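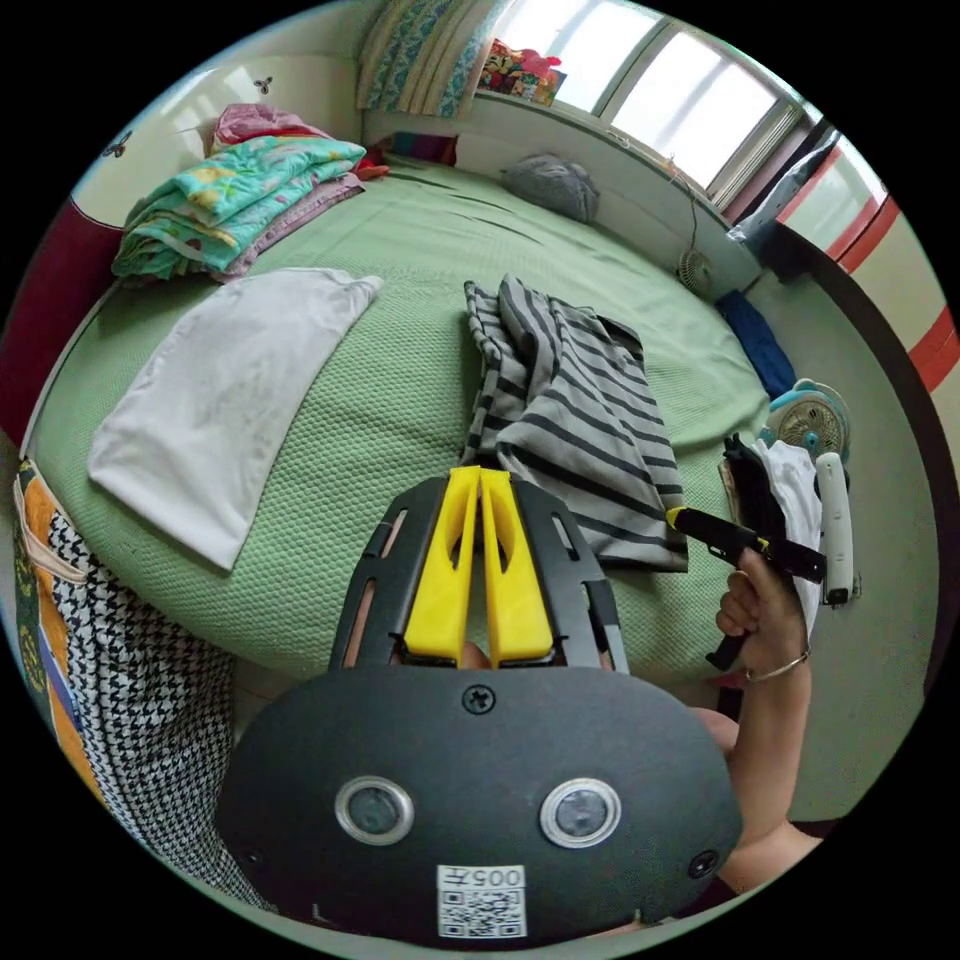 ## Bedspread

A **bedspread** is the outermost cover of a made bed, laid over the sheets and blankets and often over the pillows. Textured weaves are common, as they show fewer creases than plain cloth. A light green spread of this type is illustrated, with a striped garment lying on it and folded blankets stacked at a back corner, a turquoise quilt on top.

### Use

By day the spread serves as a clean surface for sorting and folding laundry. Blankets not in use are stored folded - on the bed, in a chest or on a shelf.

### Sizes

Widths vary by maker. The Grarholm pattern allows a side drop of up to 21 inches; Closero spreads are cut to mattress width plus 2 hems.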